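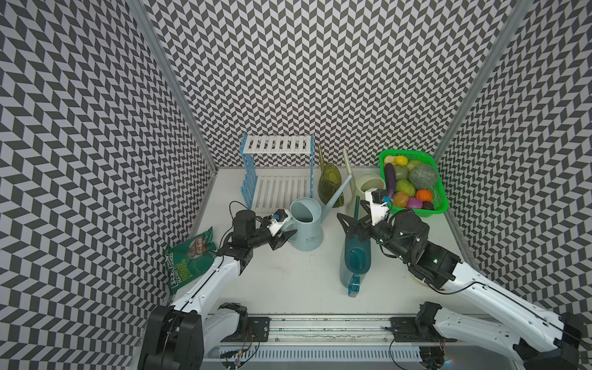
Opinion > Home Life > Columns

In Defense of the Everyday Pitcher

January
By Beca Morgan

My grandmother had a cabinet with glass doors, and in the cabinet lived the good dishes, and the good dishes came out at Christmas and for the minister. I must have looked at those dishes every week of my childhood, and I believe I ate off them fewer times than I have fingers. When she died they went to my mother, who put them in a cabinet with glass doors. When my mother moved to a smaller place they came to me, wrapped in newspaper from the year I finished high school, and I stood in my kitchen with the boxes at my feet and felt, more than anything, tired.

I want to make a case for using the good things. I know this is an old argument and that you've probably heard it from an aunt, or read it on a tea towel. But I've come around to it slowly, over many years and a few breakages, and I think the usual version leaves something out. The usual version says life is short, so burn the candles. I have no quarrel with that, although it has always struck me as a gloomy reason to set a nice table. My own reason is a good deal more cheerful. I think things that get used become better company.

Take glass pitchers, of which I am very fond. A pitcher is about the most useful object you can put on a table. It holds water, or iced tea, or the daffodils when the vase is in the dishwasher. It makes people pour for each other, and I have seen perfectly stiff dinners loosen up the minute somebody had to ask the person across from them to pass it down. And yet go into almost any house and you will find the pitcher on top of the refrigerator with a skin of dust on it, while the family gets up one by one to fill their glasses at the sink. I have done it myself. I had a pitcher I loved so much that I kept it on a high shelf for the better part of ten years, and I could not have told you how it poured.

It poured badly, as I learned when I finally took it down. It dribbled along the lip and down the side and made a ring on the tablecloth every time. I was a little heartbroken for an afternoon, and then I learned to tip it faster, and now I can pour from it without losing a drop while guests make a terrible mess, and I will admit I enjoy that very much.

My neighbor Seidu Agbenyega disagrees with me about all of this, and since he disagrees so pleasantly I should give him his turn. Seidu has a set of tea glasses that belonged to his father. There were a dozen and now there are four. He says that every one of the missing eight was broken by a person having a lovely time, and that this is exactly why the four are staying on the shelf. "You people who use everything," he told me over the fence, "have never had to count what's left." I thought about that for days. I still think about it, and I don't have a full answer, except that when he tells me about the eight that broke he has a story for every one of them, who was there and what was cooking and who cried, and when I ask about the four he says they're very nice glasses.

Fengying Cheng and I have been having a version of this conversation since our children were small. She is much braver than I am. She raised three boys in a narrow house with a staircase that came straight down into the kitchen, and she served their orange juice every morning in her wedding crystal, on the theory that a child who is only ever handed plastic will treat everything like plastic. I used to think she was showing off a bit. Then one of the boys, grown by now and taller than my doorframe, came by to help me carry a dresser, and when I gave him a drink afterward he took the glass in both hands and set it down on the counter so softly I didn't hear it land. I called his mother that night and told her she'd been right, and she said she knew.

Now, I don't want to be the sort of columnist who tells people with toddlers to put crystal on the high chair. There are seasons for these things. There were 2 years when everything in my house that could shatter was above the height of my shoulder, and those were sensible years, and I'd do the same again. I also understand that for a great many people the "good" things aren't crystal or anything close to it. In my first apartment the good thing was a mixing bowl. It came from a church sale, it was the only item I owned that hadn't been handed to me by somebody who was finished with it, and I wouldn't make so much as pancake batter in it for fear of scratching the inside. I made pancake batter in a saucepan! I think of that girl with her saucepan and I'd like to go back and give her a hug, and then take the bowl down for her.

That's the part the tea towels leave out, I think. We talk about saving the good things as though it were a habit of people with too much, but the folks I've known who saved hardest were the ones who had the least and had waited the longest for it. My grandmother scrubbed other women's floors before she bought those dishes. She paid for them a plate at a time. Looking at them through the glass was a way of using them, and maybe the use that mattered most to her, and I've had to make my peace with the idea that she wasn't missing out on anything at all. She'd pass the cabinet with a basket of ironing on her hip and she'd slow down a little. I remember that.

But I never scrubbed a floor for them, and they can't mean to me behind glass what they meant to her. If they're going to be mine they'll have to become mine some other way, and the only way I know is breakfast.

So I unwrapped them. I washed the newsprint off and gave away the cabinet – to a young couple who wanted it for records, and I was glad to see it go to people with so much enthusiasm and a borrowed truck – and I put the plates on the open shelf by the stove where the everyday ones used to be. The first morning I had toast on one and felt like a burglar. By the second week I'd stopped noticing, and I worried that I had spoiled it, that I'd turned something special into a plate. Then my brother-in-law came to stay, and he turned his over after he'd finished his eggs to look at the mark on the back, and got yolk on his cuff, and told me a story about my grandmother and a goose that I had never heard in my life. I don't believe I'd have gotten the goose out of him with a paper plate.

We've lost 2 so far. One was my fault and one was the cat's. I swept up the first with a lump in my throat, and I kept a piece of the rim, a curved bit with the gold still on it, and it sits on the windowsill with the dish soap. The second I swept up and said a word my grandmother wouldn't have cared for, and then went and finished my coffee.

Seidu came for supper not long after, and I gave him the soup plate with the hairline crack, because it's the one I'd mind least and I know how he worries. He ate very carefully. When I walked him home he asked me to wait on the porch, and he came back out with tea, hot enough to burn my fingers, in two of the four.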